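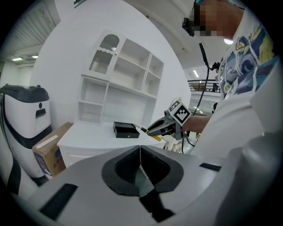 Renters in Fusdale have been asking for years for storage that can leave with them when a lease ends, Jovita Contreras told the company's annual customer meeting in April, and most of what is sold to them is built for people who own their walls.

**Ovutwood Opens Furniture Exchange Program to Renters in Fusdale**

FUSDALE, August 5, 2025 – Ovutwood today announced the opening of its Furniture Exchange Program to all rental households in Fusdale. Under the program, customers may return cabinets, hutches and shelving units purchased from the company and receive credit toward another piece of a different size.

The program follows a trial in the Vallejo district, in which 213 households took part over 9 months. Participants returned a combined 1,301 items, including single shelves and drawer fronts. Returned pieces are inspected, repaired where needed and offered for resale at a reduced price.

"Moving is expensive enough without having to buy a new cabinet every time the kitchen changes shape," said Bendik Tangen, Director of Customer Programs at Ovutwood. "The trial showed us that people will bring furniture back if the terms are clear and the drop-off is close to home."

Credit is set according to the age and condition of the item and remains valid for four years. Pieces from the Woker line are eligible with or without their original hardware. Built-in units and custom countertops are excluded.

Customers may register at any Ovutwood store in Fusdale. Proof of purchase is required, and large items may be collected for a fee.

**Media contact:**
Ovutwood Press Office, Fusdale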